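3.2 Storage and key loss at the Cuslow site

The second site was harder. Cuslow moved to shared desks in July and the staff there lost their drawers in the same week, so we can't fully split the effect of one from the other. We say more on this in Section 5. What follows is the locker part only.

Staff got a locker on request. No fee, no deposit, one key each, spare held at the front desk. Of the 273 people on the site list, most asked for one in the first two weeks. Use after that was patchy. Interviews (n = 17) point to distance as the main complaint – people wanted the locker near the place they sat, and with shared desks there was no such place. Several kept bags under the desk all day and used the locker only overnight. One called it "a closet I visit."

Key loss was the measure we cared most about going in. The desk log shows 15 lost keys over the study period, against 2 at the Amato site, where the locks take a four-digit code and the key is only a backup. We don't read too much into the gap. The Amato log was kept by one person and the Cuslow log by whoever was on shift, and the Cuslow entries are uneven (some say "lost," some say "left at home," a few say nothing but the locker number). We counted an entry as lost only if a new key was cut. A looser rule would give a higher number for Cuslow and leave Amato the same.

Keys left in the lock are a different matter and the log does'nt cover them. Staff told us they did it on purpose. A key in the door means the locker is open to anyone on the team, and two teams used this to share supplies, chargers, a spare coat. Galtex, who run the building, count any such locker as unsecured and send a notice. Staff mostly threw the notices out. So the same act is sharing to one group and a fault to the other, and a simple count of unsecured lockers will mix up the two. Earlier work at Jivach used just such a count. We think that number is too high for this reason, though we have no way to check it. Tags help a little. A tagged key can at least be matched back to a door when it turns up in a kitchen or a pocket.

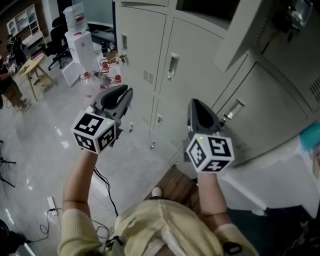 Figure 4. Beige metal lockers with recessed handles and louvered vents. A key with a small tag is in the lock on the left locker door.

Vents came up more than we expected. Gym clothes, mainly, and lunch. People liked having them and still said the lockers smelled by the end of the week – we did not ask about this at Amato and should of. The full question list is in Appendix B, last revised Aug 12, 2021.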